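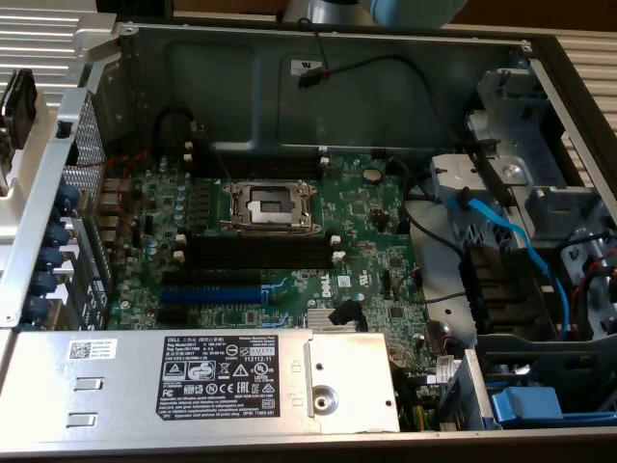

FLOLTTON, 10/22/24

The Farar hand gel recall was a product withdrawal affecting alcohol-based hand gels sold under the Farar name. It was begun by the manufacturer, Enero, after routine testing found that the ethanol content of several batches was below the strength printed on the label. The recall covered six batches in two bottle sizes.

Background

Farar gel was sold to schools, dental surgeries and care homes, mainly through the wholesaler Vrettos. The label gave an ethanol content of 70 per cent by volume. Gels of this type are usually made by mixing ethanol with water, glycerol and a thickener, and lose strength if the ethanol is under-dosed or allowed to evaporate before filling.

Testing

Samples kept from production in January were checked by gas chromatography. Five of the six batches gave results between 45 and 52 per cent. The sixth was within limits at the time of testing but had been filled from the same mixing tank and was included in the recall. No methanol was found in any sample.

The fault was traced to a flow meter on the ethanol feed line, which had been reading high after a change of seal. Batch records showed the correct volume because they were filled in from the meter reading. Finished gel was not tested for strength before release.

Recall

Notices were sent to 112 customers. They were asked to stop using the gel, check the batch code on the base of the bottle and return full or part-used containers to Vrettos for credit. Decanted gel in wall dispensers was to be thrown away as flammable waste and the dispensers rinsed before refilling. No reports of illness were linked to the product.

Later changes

Ikechukwu Bashir, head of quality at Enero, said that each mixing tank would be weighed before and after dosing, and that a density check would be made before filling. The meter was replaced. The label and the stated strength were left unchanged.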